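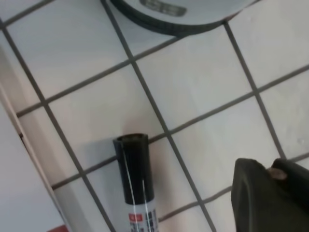
Neues aus der Greifplanung

Ihr Lieben, diesmal wird es softwarelastig, ich sag's lieber gleich. Wer nur wegen der Termine mitliest, darf nach unten springen (da steht aber auch nicht viel). Alle anderen: Kaffee holen, es geht um Fugen.

Seit Juni läuft bei uns der neue Wahrnehmungsteil von Jisenach, also der Teil, der aus dem Bild der Handgelenkkamera eine Liste von Objekten mit Lage und Greifvorschlag macht. Die alte Version hat auf unseren grauen Labortischen wunderbar funktioniert. Auf weißen Fliesen mit dunklen Fugen hat sie sich benommen, als hätte sie noch nie eine Kante gesehen. Dabei war das Problem eher, dass sie zu viele sah! Jede Fuge wurde zur möglichen Objektgrenze, und wenn das Gitter schräg im Bild liegt, läuft immer irgendeine Linie genau hinter dem Ding vorbei, das man greifen will. Eine Spraydose mit schwarzer Kappe bekam dann gern mal eine Verlängerung zur Seite, und der Planer wollte brav um einen Gegenstand herumfahren, den es gar nicht gab.

Meine erste Idee war, die Fugen einfach herauszurechnen. Gitter schätzen, Linien maskieren, fertig. Zwei Abende habe ich daran gesessen und war ziemlich stolz, bis mir auffiel, dass die Maske auch den dunkelgrauen Rand von runden Geräten anknabbert, sobald eine Fuge dicht daran vorbeiläuft. Aus einem Kreis wurde ein Kreis mit Biss. Das habe ich also wieder ausgebaut. Der Zweig liegt noch im Repo, falls jemand Mitleid hat.

Jetzt machen wir es andersherum: Jisenach schätzt zuerst die Ebene des Untergrunds und legt das Fliesenmuster als Textur in diese Ebene. Was aus der Ebene herausragt, darf Objekt sein, was darin liegt, erst mal nicht. Klingt banal, hat aber den schönen Nebeneffekt, dass uns das Gitter sogar hilft. Wenn die Kamera sich dreht, wissen wir an den Fugen ziemlich gut, um wie viel, und können die Lageschätzung nachziehen. Kleine helle Krümel auf einer Fliese fallen übrigens durch den Filter, das ist Absicht. Wer Krümel greifen möchte, möge bitte ein eigenes Ticket aufmachen.

Was noch hakt, sind Glanzstellen. Eine glänzend schwarze Kappe mit zwei hellen senkrechten Streifen ist für unsere Segmentierung manchmal ein Teil und manchmal drei. Ich habe testweise die Regel eingebaut, dass schmale, parallele Lichtstreifen innerhalb einer dunklen Fläche zusammengefasst werden — das geht gut, solange der Streifen unten in etwas Helles weiterläuft, bei dem er nicht plötzlich ein eigenes Leben beginnt. Tut er aber gern. Bei weißen Dosen mit bedrucktem Etikett würfelt der Algorithmus noch.

Und dann die Finger! Der eigene Greiferfinger ragt bei uns dauernd unten rechts ins Bild, dunkel und groß, und wurde in der alten Version über eine feste Maske ausgeblendet. Sobald der Greifer sich öffnet oder schließt, passt die natürlich nicht mehr. In der neuen Version kommt die Maske aus dem Gelenkwinkel, also aus dem Robotermodell, und wird pro Bild neu gerechnet. Das kostet kaum Zeit und hat mir so viel Ärger erspart, dass ich mich frage, warum ich das nicht schon im Winter gemacht habe.

Für den Testlauf haben wir 2.000 Bilder durchgeschickt, 600 davon mit Fliesen, der Rest auf anderen Untergründen. Bei 41 der Fliesenbilder lag der Greifvorschlag noch daneben, fast immer wegen Glanz oder weil ein Gegenstand zu weit aus dem Bild ragte. Damit kann ich vorerst leben. Angeschnittene Objekte kriegen ab sofort einen eigenen Status, und der Planer fährt erst ein Stück zurück und schaut noch mal, bevor er irgendwas vorschlägt.

Die Kollegen von Wotosham bauen gerade am Betrachter, mit dem man Bild, Ebene und Objektliste übereinanderlegen kann. Ich durfte schon damit spielen und bin begeistert (bitte, bitte lasst den Schieberegler für die Transparenz drin).

Wer mittesten will: Der Zweig heißt fugen-ebene, die Konfiguration liegt daneben. Bitte vorher die Kamera neu kalibrieren, die alten Dateien werden zwar geladen, liefern aber Unsinn. Fehlerbilder gern mit Gelenkwinkeln einreichen, ohne die kann ich die Fingermaske nicht nachrechnen. Die nächste Sprechstunde zur Planung ist im August, wie immer ab 16 Uhr im Clekgate-Kanal.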